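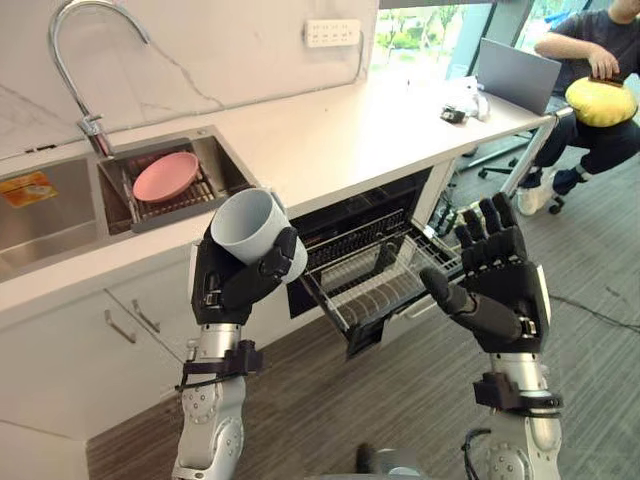
Office and Kitchen Assistant (part-time), Permont

Permont is a translation and technical editing company in Stalness. We work mostly on manuals, safety sheets and contracts for shipping and farm equipment firms. We are looking for a part-time assistant to keep the office running during the day.

Hours and pay

The job is 30 hours a week, Monday through Friday, 8:30 a.m. to 3 p.m., with a half-hour unpaid lunch. Pay is $616 a week before taxes. You will get paid holidays after the first month and health coverage after the third. There is no evening or weekend work, apart from one Saturday in July when we move the paper archive to the second floor.

What you will do

Open the office, turn off the alarm and check the meeting room bookings for the day.
Answer the main phone line and pass calls to the right project manager.
Sort incoming mail and take outgoing packages to the Ruddock Street post office by 2 p.m.
Load, run and empty the dishwasher in the staff kitchen, and wipe down the counter and sink.
Order coffee, milk, printer paper and cleaning supplies. The supply budget is $600 a month, and anything over $100 in a single order needs a signature from Jolene Tipoki.
Set up the meeting room for client visits and clear it afterward.
Scan signed contracts and file them under the client number.

What we are looking for

You should be comfortable on the phone and able to write a short, clear email. We use ordinary office software and a booking calendar, and we will train you on both. Past office or food service work helps but is not required. A second language is welcome, though you will not be asked to translate.

You will need to lift boxes of paper and stand for part of the day. The building has an elevator and step-free entry from the parking lot. If you need a change to the hours or the duties because of a disability, tell us when you apply.

You will report to Yetunde Danladi, office manager, and share the front desk with Huia Rewi, who handles invoices.

How to apply

Send a resume and a few lines about your last job or volunteer position to Yetunde Danladi at the address on our contact page. Put "Office assistant" in the subject line. You can also leave a paper application at the front desk. We need everything by Monday, April 24, 2023.

Interviews are held in person and last half an hour. We will ask for two references after the interview. Everyone who applies will get an answer, including those we do not interview.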